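Tetisdale muon hut, notebook, August

Came in early to catch the overnight run before the sun got on the roof. The new scintillator paddles are finally talking to each other, top and bottom in coincidence, and I have 436 counts in the first proper stretch. I did a little dance. Mei Oyelaran walked in during the dance, so that's on the record now too.

Settings, before I forget them again: threshold on both channels at 30 mV, high voltage on the top tube at 710, bottom tube left where Mei had it. I tried pushing the top one to 1000 last night and it got very chatty, all noise, so please don't do that unless you enjoy deleting files. I've put tape over the knob.
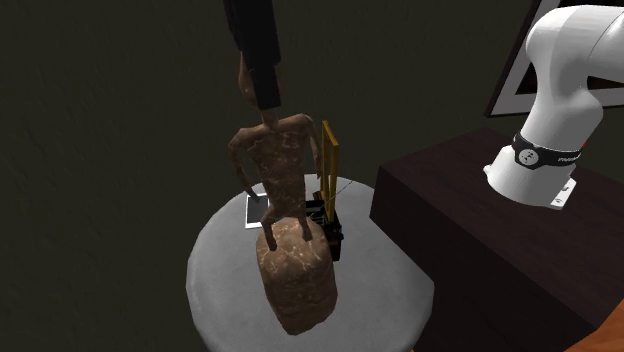 p. 30

Light leaks. I thought we'd dealt with these! The bottom paddle was still jumpier than the top with the room lights on, and it calmed right down with them off, so there's a pinhole somewhere. I went over the seams with the flashlight (slowly, one side at a time, Mei watching the rate and shouting numbers through the door) and the bad spot is at the corner where the light guide meets the tube. I wrapped it twice more in black tape and then once more because I didn't trust myself. Lights on, lights off, same rate now as far as I can tell. I'd like somebody else to try it with fresh eyes.

Then the angle question. Myrtle Haverford wants the stand tilting by the time the Bralelwood students come, so they can see the rate drop as you go from straight up toward the horizon. It's a lovely thing to show people, fewer muons slanting in through all that extra air, and you need no math to get it. Our stand tilts fine. It just doesn't stay tilted. The wing nut creeps, and by the end of a long run the paddles have sagged a few degrees and I have no idea which angle I was measuring. I've ordered a proper locking hinge from Dultari and meanwhile there's a wooden wedge under the frame with UP written on it. The arrow is mine. Mei says it points the wrong way, and she may be right.

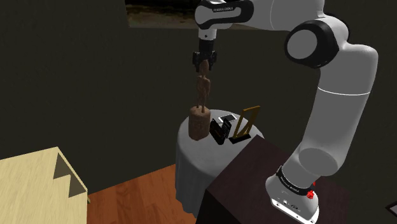 Also the wedge only does the one angle, so for the in-between points we'll need a couple more cut, or we wait for the hinge. I vote wait. I'd much sooner have two good long runs, vertical and tilted, than five short ones with error bars you could park a truck in.

Pressure: I keep forgetting to log the barometer. The rate does shift a bit with it (more air overhead, fewer muons make it down) and Myrtle has asked twice. There's now a column for it on the sheet by the door. Fill it in at the start AND the end of a run, please, me included.

Accidentals - I pulled the paddles apart side by side and let them sit over lunch to see how many fake coincidences we get. Very few, and some of those will be real showers anyway, two particles from the same parent landing together. I told Mei this was my favorite kind of background and she said I needed to get out more.

To do: re-check the bottom seam, find the long signal cable (last seen in Myrtle's car), copy the overnight file to the shared drive, and start the vertical run before I go home. Leaving it going until morning, so nobody open the hut, even for the good stapler.

Print this page | E-mail this page

2 comments | 4 shares

Tetisdale Muon Hut notebook - Contact: leave a note for Mei Oyelaran at the front desk | © Tetisdale Muon Hut | Back to top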